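Flulidbridge is a contract testing laboratory for floor finishes, adhesives and sealers. We measure how a finished floor behaves under wear, moisture, cleaning chemicals and load, and we report the results in a form that manufacturers, architects and building owners can use without further conversion.

The laboratory was started by Iñaki Garrido, a coatings chemist, and Idun Nyberg, who had spent her career inspecting failed floors for insurers. Both had run into the same gap. Product data sheets gave results for a coating on a steel or glass plate, and the complaints that reached them concerned a coating on wood, over a subfloor, in a building with its own heating schedule. Our first test method was written to close that gap, and most of the later ones derive from it.

## What we test

The bulk of our work falls into four groups:

- **Abrasion and scratch.** Rotary abrasion, falling sand, and castor chair cycling. Results are given as mass loss, gloss change and cycles to first breakthrough.
- **Moisture response.** Boards are held at fixed humidity steps and measured for cupping, gap width and finish cracking along the joints.
- **Adhesion.** Cross-cut and pull-off tests on new finish, on recoated finish, and on finish that has been through a cleaning cycle.
- **Slip resistance.** Pendulum readings, dry and wet, before and after wear.

We do not test structural timber, fire performance or emissions to indoor air. Requests for those are returned to the client with a note of what type of laboratory to look for.

## How a job runs

A client sends a product, a data sheet and a statement of what they want to know. The third item usually takes the longest. "Is it durable?" cannot be tested. "Does the second coat still pass cross-cut after 100 mop cycles with an alkaline cleaner?" can be, and we will help to write the question if asked.

Samples are logged on arrival and conditioned before any coating is applied. The standard panel set is 20 boards, of which four are kept uncoated as controls. Coating is done by our own staff to the maker's instructions, including the stated drying time. If the instructions are unclear, we stop and ask. The question and the answer are both printed in the report.

Raw readings are supplied with every report as a plain spreadsheet. We do not average across panels unless the method calls for it, and where a panel is excluded the reason is given next to its number. 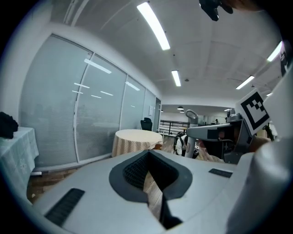 ## Methods and equipment

Where a published standard exists, we use it and cite the edition. Where none fits, we use one of our in-house methods, which are available to clients in full. Two are used more than the others.

The **Hägglund procedure** is our name for a long humidity cycle carried out on boards fixed to a subfloor panel. It was drawn up for wide oak boards and has since been extended to beech, ash and engineered products. A full run starts in December in most years, when outdoor air is dry enough that the chambers need little dehumidification. Shorter runs can be booked at any time.

**Drimance** is the software we wrote to compare gloss readings taken at the same point on a board at different stages of wear. It corrects for grain direction, a common source of scatter in readings on open-pored wood. Drimance is not sold separately. Clients who want to repeat our calculations receive the formulas.

Instruments are calibrated against reference tiles and weights held on site. The calibration log is open to any client for the period covering their job.

## Records

The sample archive holds 3,022 boards at the date of this page. Each is stored flat, in the dark, with its job number on the back. Boards are kept after the report is issued so that a later complaint can be checked against the original material. A client may ask for boards to be returned or destroyed once the retention period in the contract has ended.

Older reports are kept in the edition in which they were issued. If an error is found, a correction sheet is added and the client is told in writing. The original page is left in place.

## Independence

Flulidbridge does not manufacture, sell or install flooring products. In past years we carried out development work for Luvow, a maker of waterborne sealers, and for that reason Luvow products are tested under a separate agreement in which a second laboratory repeats one panel in every set. The agreement is named in each report it applies to.

We do not issue seals, ratings or rankings. Clients may quote our figures in their own literature if the method, the substrate and the report number are quoted with them.

## Working with us

Small jobs are accepted. The minimum fee is $2,000, which covers one product on one substrate and one test group. Quotations are free and list each test as a separate line, so that items can be removed without a new quotation.

Technical questions go to Idun Nyberg. Questions about quotations, sample shipping and contracts go to Iñaki Garrido. Please do not send samples before a job number has been issued.

Page last revised 3 Mar 2022.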